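## Chapter 3: Standing for Local Office

Any adult on the electoral roll may nominate for council. In Prorley, a candidate needs the signatures of two electors who live in the same ward, and the form must reach the returning officer before nominations close in October.

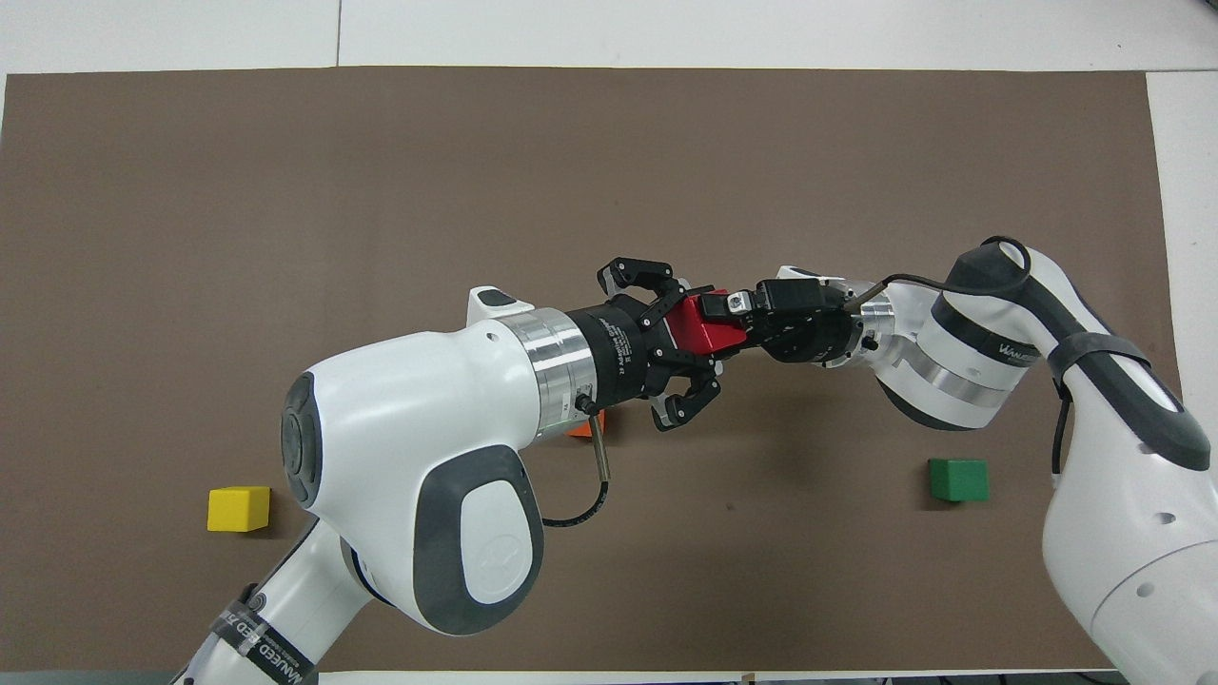 A deposit of $1000 is paid with the form. Vondier Shire charges no deposit but asks for more signatures. This chapter follows a nomination in each place, from the first form to the declaration of the poll.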